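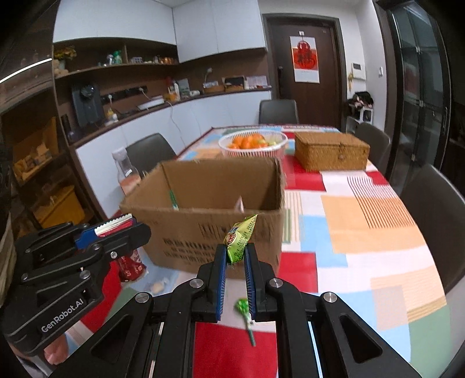 Every packet should be picked up the same way each time, or the recordings are of no use to anyone, a reader wrote in response to the first edition of these tips. The Kastora Home Handling Program received several letters to the same effect. The findings of the Nkosi packing study do not support that view, and the present edition has been revised accordingly.

Table and Kitchen Tips for Recording with Hand-Held Grippers
Kastora Home Handling Program, Household Notes
Revised August 8, 2021

Purpose of this page

These notes are for households that record everyday packing and sorting tasks with hand-held grippers. They cover the preparation of the table, the handling of small groceries, the care of finger pads, and the storage of the tools between sessions. They also report, in plain terms, what the Nkosi study found about the way people pack a box at home. Households using the Plerka mount should read the supplementary sheet first, as the hand position differs.

What the study compared

Participants in the Nkosi study packed ordinary food items into a box using two hand-held grippers, one in each hand. Part of the group followed a fixed script that named the item, the hand and the approach for each pick. The others were told only which items belonged in the box and were left to pack as they saw fit. A total of 214 recordings were accepted. Of these, 49 contained at least one dropped or released item followed by a second attempt.

Under the original protocol, recordings with a second attempt would have been discarded. The study retained them and trained one model with the corrected attempts included and one without. The model that had seen the corrections recovered from a poor grasp more often in later trials. It also did better with soft packets than with cans, a result the program had not anticipated and is still examining.

Unscripted recordings were also found to be more useful than scripted ones for tasks in which items touched or overlapped. For tasks with widely spaced items, the two kinds of recording performed alike.

The program's advice to households has changed in two respects. A drop followed by a natural correction should be left in the recording. The order of packing should be left to the person holding the grippers.

Preparing the table

A dining table is suitable. It does not need to be cleared of everything. Fruit baskets, bottles and similar items that normally stand on the table may remain, provided that the arms can move without knocking them over. Households that stripped the table bare for the first round were asked to repeat part of the work with the usual objects back in place.

Patterned tablecloths are acceptable and in some cases preferred. The Nkosi recordings made on plain white surfaces transferred poorly to other kitchens. A cloth should lie flat and be secured if it slides. Clips placed at the corners work well; clips along the front edge catch the sleeves.

Vinyl-coated cloths should be wiped with a damp cloth and dried before use. Crumbs under a coated cloth cause small items to rock, and it is easier to sweep the table first than to lift everything afterward.

Chairs may stay around the table. The chair at the working side should be pushed back far enough that the person can stand squarely and reach the far side of the box.

Setting up the box

Use an open cardboard box of the kind that groceries are delivered in. Fold the flaps fully outward. A flap that stands half open will brush against the gripper on the way in and may pull a light packet from the fingers. If a flap refuses to stay down, crease it backward along the fold and hold it under a heavy book for an hour. Tape is permitted on the outside only.

Place the box far enough from the table edge to leave a working area in front of it. Tall items may be stood against the back wall of the box at any stage. Loose tags and labels inside the box need not be removed.

A box that has become soft at the base should be replaced. It may be cut down and used as a drawer divider.

Handling snack packets

Sealed snack packets give the most trouble. The following practice is recommended.

Take the packet across its filled middle where possible. Grasping the crimped edge is allowed, but the packet will swing, and the swing should be given time to settle before it is lowered.

Close the fingers slowly until the wrapper stops moving. Additional pressure tends to split the seam. A split packet should be removed from the session and its contents put in a lidded jar for kitchen use. Crushed crackers and chips keep well enough for topping a baked dish.

Puffed packets roll on a smooth table. Setting them down with the seam underneath prevents this in most cases.

Do not flatten packets beforehand to make them easier to hold.

Handling wrapped candy

Lollipops may be lifted by the stick or by the wrapped head. Both are useful, and the same household should record both over the course of its sessions. Twisted cellophane reflects ceiling light strongly. If the reflection is severe, draw a curtain or switch on a second lamp at the side; do not change the wrapper.

Candy that has softened in a warm kitchen can be placed in the refrigerator before the session. Wipe away the moisture that forms on the wrapper once it is taken out.

Buns and other soft foods

An unwrapped bun marks easily and sheds crumbs on the pads. Use bread from the day before, which holds its shape better under the fingers. Food that has been handled with the grippers should not be served. It may be composted. Households that prefer to avoid waste may keep the same bun for several sessions in a paper bag, discarding it at the first sign of mold.

Cans and bottles

Cans should be dry. A can straight from the refrigerator will sweat and slip through the fingers at the worst moment, usually over the box. Glass bottles may stand on the table as part of the surroundings but are not to be lifted unless the task sheet calls for it. Caps must be tight.

Using two grippers together

The Nkosi results gave particular weight to recordings in which both hands were active. People at home seldom wait for one hand to finish before starting with the other, and the recordings should reflect this. One gripper may hold a packet while the other approaches, lifts or steadies a second item. There is no need to alternate strictly.

Crossing the arms over the box should be avoided. If it happens, continue and finish the pick.

First-time participants are advised to practice for a few minutes with dried beans in a small cloth bag. The bag has much the same give as a snack packet and does not tear.

Care of the finger pads

Ridged pads collect salt, sugar and flour between the ridges. Brush them after each session with a soft, dry toothbrush kept for the purpose. Sugar that has hardened may be loosened with a cotton swab dipped in warm water. Dish soap leaves a film, and one drop in a full bowl of water is the most that should be used. Alcohol and citrus cleaners are not to be applied to the pads.

Let the pads dry completely in open air. A hair dryer will lift the edges.

Pads that have gone shiny have lost much of their grip. They should be changed in pairs. Old pads cut into strips make serviceable liners under a cutting board.

Check the screws at the pivot points once a week during active recording. They should be snug by hand. If the fingers no longer meet evenly, stop recording and report the tool through the Furine log.

Keeping the log

Each session is entered in the Furine log on the day it is made. Enter the task, the kitchen, the items used and the condition of the pads. A dropped item is entered as a drop, with a note on whether it was picked up again in the same recording. Under the former rules many households left drops out of the log altogether, and the study team was obliged to find them by viewing the footage. Entries with drops carry no penalty.

Participants who wish to withdraw a recording because it shows a family member or a private document should mark it before upload. A wall calendar with legible appointments is a common case. Turning the page to an unused month is sufficient.

Storage between sessions

Grippers should be kept in a drawer or lidded container away from the stove, with the fingers slightly open. Closed fingers press the ridges flat over time. A woven basket with a lid is adequate if it is lined with a clean dish towel. Tools should not be stored with onions or spices.

Items used for packing may be kept together in their own box on a shelf. Check the dates on food packets at the beginning of each month and replace those that have expired.

Matters still under review

The program has not settled whether recordings made under evening light should be scheduled separately. The Nkosi team will repeat the soft-packet trials in October with a wider range of wrappers, including paper and mesh. Households with a supply of paper-wrapped goods may register for that round through the Furine log, under the heading Wrappers. Pads for the new round will be sent with the task sheet.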